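Faucet task in sim: gripper goes straight through the base, no contact, then the arm launches
Simulation & Digital Twins > Troubleshooting

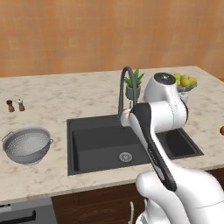
dovetail_j
Posted May 1, 2022

The task is "turn on faucet" in our kitchen set. Policy was trained by someone else on the team, I own the sim side. In 70 of 2,272 rollouts the fingers sink into the base of the faucet with zero contact force reported. Then a few steps later the solver wakes up, finds two bodies deep inside each other, and throws the arm back hard enough to hit the joint velocity limit on three joints at once.

The episode is then logged as a success in most of those cases, because the handle angle gets knocked past the threshold on the way out. That part worries me more than the launch. We were going to move this policy to the real arm at the Firnthorpe lab next week.

Setup: Kirico physics, latest stable. Kitchen assets from the Ollton pack. Control at 30 Hz. Everything else in the kitchen collides fine as far as I can tell.

Things I tried:
- halved the physics timestep, same thing
- raised solver iterations, same thing
- swapped the finger collision meshes for boxes, fewer cases but not gone

Any ideas before I start tearing up the asset?

pmk_sim
Draw the collision geometry and look at it. Not the visual mesh, the collision one. I would bet the faucet is a single convex hull or it has a hole where the base should be.

gantry_rat
Agree with drawing it, but a single hull would give you the opposite problem. A gooseneck as one hull fills in the whole space under the spout, so the gripper would bump into nothing visible. It wouldn't pass through.

pmk_sim
Fair. Hole in the base then.

dovetail_j
Drew it. The spout and handle are decomposed into small pieces and look right. The base has a collider too, but it's sitting lower than the visual, mostly inside the countertop. So the fingers go in above it and only touch when the arm moves down.

slowstop
There's your launch. It isn't waking up late, it's meeting the collider late.

ninebolt
We had this with the same pack back in March. The base piece has its own origin, and when you scale the sink group the visual moves and the collider doesn't. We never scaled it back. We just parented the collider to the visual and re-exported.

dovetail_j
We did scale the sink. Somebody wanted the basins to match the real counter. I'll try the reparent.

gantry_rat
While you're in there, cap the depenetration velocity. The default in Kirico is far too high for manipulation. You'll still get overlap now and then, but the arm won't go flying.

slowstop
I'd leave it uncapped. The launch is how you found this. With a cap you get a soft little nudge, the handle turns, the episode passes, and you ship it.

gantry_rat
You don't need the arm to explode to catch an overlap. Log the penetration depth and fail the episode over a limit. Do both.

slowstop
If people do both, fine. In my experience they do the cap and forget the log.

hexkey_ann
Real robot person here. Forget the solver for a minute. Your policy is pushing its fingers into the bottom of a faucet and has been rewarded for it. Fixing the mesh doesn't unlearn that. I would not put those weights on hardware at all until they're retrained. We let something like this through once on a Barbieri arm and it bent a fingertip and cracked the mounting plate before the force limit tripped. The stop worked, it was just slower than the damage.

pmk_sim
Retraining from zero seems like a lot for a failure in a small share of rollouts. Fix the asset, re-run the eval with the old weights, see what they do against a solid base. If it stalls or slips off, fine-tune.

hexkey_ann
Re-run the eval, sure. But in sim only.

dovetail_j
Update. Reparented the collider, re-exported, and re-ran with the old weights. No launches. The gripper now stops against the base and just leans on it until timeout in 105 episodes, so it's failing more than before, and the old success rate was wrong.

I added the depth log with a hard fail. I also put in the cap, sorry slowstop, but it's off in the eval config.

Firnthorpe is postponed. We're fine-tuning with a contact force penalty first.

slowstop
Off in eval works for me.

ninebolt
Check the drain strainer as well if you scaled the whole sink group. Ours had moved too.

dovetail_j
Just looked. It has.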